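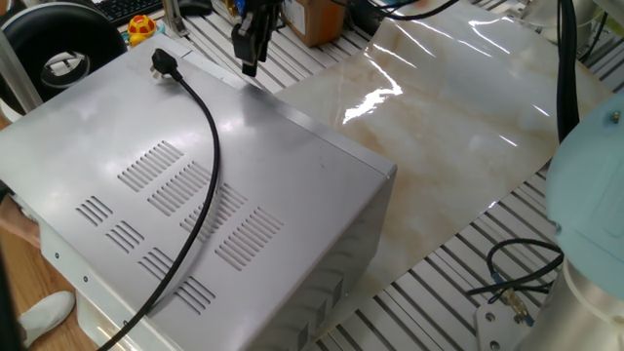 For most of its history, the Landry Playhouse left fantasy to larger houses. Dragons are expensive, and the stage has room for a cast of 11 at most. The announcement that its new season would open with "The Salt Crown of Dorora," an original fairy tale in two acts, was therefore met with some surprise among subscribers.

The play follows Tandeo, a mapmaker's apprentice sent across the flooded kingdom of Dorora to find the island of Grundatness, where the last queen is said to have hidden her crown. Each person he meets on the way gives him a different account of how the kingdom was lost. By the second act he has stopped correcting his map and begun drawing a new one.

Ghislain Després, who wrote the script, first conceived the story as a cycle of poems. "The poems had the weather and the sea in them, but very few people," he said. "When I gave the ferrywoman a voice, she argued with everyone she carried, and I had a play." The ferrywoman remains the largest role after Tandeo himself, and her crossing song returns in altered form before the final scene.

Raymonde McIntyre directs. Her staging keeps the flooded kingdom almost entirely to sound and light, with a raised platform serving as boat, harbor and throne room. The company rehearsed through June, and much of that period was given to the crossings, in which the actors must suggest open water while standing close enough to touch.

The script passed through 16 drafts. Early versions included a giant, a talking heron and a war between rival lighthouses; only the heron survives, and it now speaks once. Després has also reduced the role of the queen, who is heard in letters and does not appear until the closing minutes.

McIntyre considers the play suitable for older children as well as adults, although she declines to describe it as a family show. "The ending asks the audience to sit with a loss," she said. "Children are often better at that than we are - they want to know what happens to the boat."

The published text, which includes the complete crossing song and a map of the kingdom drawn by the author, will be sold in the lobby throughout the run.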